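Work and Machines, Unit 2
Handout for session 2: Can it do the chores yet?
Module tutor: Rajeshwari Rao

Read this before the seminar. Bring a pen and one household job you did this week, timed.

Where we left off

Last time we went through the claims. A machine that folds the washing, a machine that clears the table, a machine that packs boxes at the end of a line and then sweeps up after itself. Most of you were more impressed than I was. Fair enough, some of the clips are very good. My complaint is that a clip is the best two minutes somebody had, and we are hardly ever told how long they were at it.

So this week we take the word "can" and pull it about a bit.

Four things "can" might mean

Can, once. It did the job with someone standing by and everything laid out.

Can, mostly. It does the job again and again, same objects, same table, same light.

Can, elsewhere. It does the job in a kitchen it has never been in, with your mugs and your awful drawer.

Can, unwatched. You go out and come back and the job is done, and nothing is broken.

Nearly every advert shows the first and lets you hear the fourth. When you read the Morkus leaflet (in the reading pack), write 1, 2, 3 or 4 in the margin beside each claim. I got to the end without writing a 4.

What a chore is made of

Take putting things away. You look at a heap and pull it apart into things. You decide what is rubbish. You pick up a sock differently from a plate and you don't know you are doing it. You notice someone's arm is in the way and wait. Lumturie Hoxha, who taught this unit before me, used to have students write out every step of tidying one table. The longest list ran to 36 steps and had left out opening the cupboard. 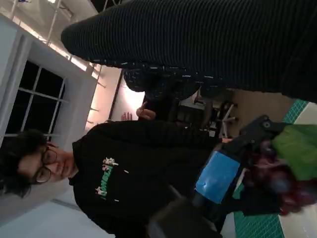
Soft stuff is the worst of it. A tin keeps its shape when you grab it. Cloth, wool and carrier bags don't, and a machine that has been shown one folded towel may make nothing of the same towel dropped on a chair. People do this by feel, and feel is what most grippers have very little of. Two hard fingers and a camera will get you a long way with blocks. With a jumper, less far.

Then there are the people. A factory can put up a fence. A home can't, and neither can most small workshops, where somebody is always leaning over the bench.

The shop floor is a bit kinder

Case to read: Ristora, canteen supplies. Arben Petek ran the tray line when the arm went in. It stacked clean trays all day and he has nothing bad to say about it. What he does say is that the trays had to be changed first, then the racks, then the height of the belt. The job was made to suit the machine. Nothing wrong with that, but please don't tell me the machine learned the job.

The Traltumside trial is the opposite case, with mixed goods and no changes allowed. They give 2,000 picks as their headline figure. Look for how many were put right by hand afterwards. I have looked and can't find it.

For the seminar

Bring your timed chore. Mark the moments when you changed your mind halfway through, or moved something to get at something else.

Come ready to argue with Vlasta Dimitriou's chapter. She thinks we are close. Her dishwasher section is strong and her laundry section is mostly hope.

Those writing the April essay on care homes should also read the Kovačević paper, the second half especially, where he asks who gets called when the thing stops.

Essay titles are on the back page. Please don't start with a dictionary definition of "robot".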